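Long Reads / Robotics & Automation

The Drawer Test

11 August 2019

214 shares | 17 comments

Mostafa Bensaid has opened more drawers than anyone I have ever met, and almost none of them exist. He works for a small outfit called Mollik, up a flight of stairs in Datholm, and when I visited he had a cup of mint tea in one hand and was apologizing for the state of the carpet, which looked perfectly fine to me. He wanted me to see a gripper lose an argument with a nightstand.

Mollik compares grippers for people who are about to spend money on them. Most of that comparing now happens in simulation, before a single crate gets unpacked, and the question this summer was which of two finger designs ought to go on the arm. One came from Mikton and has long, slim fingers. The other is the Gunawardena, stubbier and stronger, and a great favorite of Bensaid's colleague Iman Salem (she has a dented early one on her desk, full of pens). Each of them would get 1,000 tries at the same piece of furniture, a little wooden cabinet with a bar handle on the drawer, on a plank floor against a gray wall. 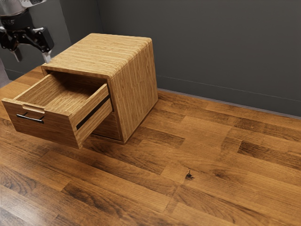

I had assumed, I suppose like most people, that pulling would be the hard part. Pulling is easy, Bensaid told me, quite cheerfully. You get two fingers behind a bar and you go backward. What wears him out is everything on either side of the pull: coming in at a decent angle, letting go without dragging the drawer along, and then getting the wrist up and out of the way before the next job. Long fingers reach in beautifully and then catch on things as they leave. Short ones leave beautifully, when they have managed to arrive at all!

Salem's part of the work is the cameras, and she is the one who kept us there until the tea was cold. She had been trying 3 viewpoints and had come to mistrust the one everybody asks for, the view from the wrist. People love it, she said, it feels like being the robot. But a wrist camera spends a good deal of its life looking at nothing much, and it looks at nothing much in very great detail. 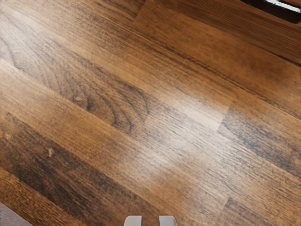

"The floor is a terrible thing to be clever about," she said. Wood grain is all lines and edges, and a shiny finish adds bright patches that slide along as the arm moves, so a controller that learned its manners over a dull gray surface can get quite flustered over planks. They left the shine in on purpose. Her own kitchen has a floor like that, and she figures plenty of customers' kitchens do too.

The controller itself had been rewritten in April, after a long spell in which the arm would creep up to the handle and then hesitate, like a guest at a buffet. Bensaid still sounded a bit fond of the old version. The new one commits sooner, and it makes the differences between the two grippers much easier to see.

So which one would they buy? Salem said the Gunawardena before I had finished asking. Bensaid wanted to run the cabinet again with the handle a little lower, and then perhaps a little lower than that, and he was already pulling his chair back up to the screen when I went to find my coat.

Filed under: Grippers, Simulation, Home Robots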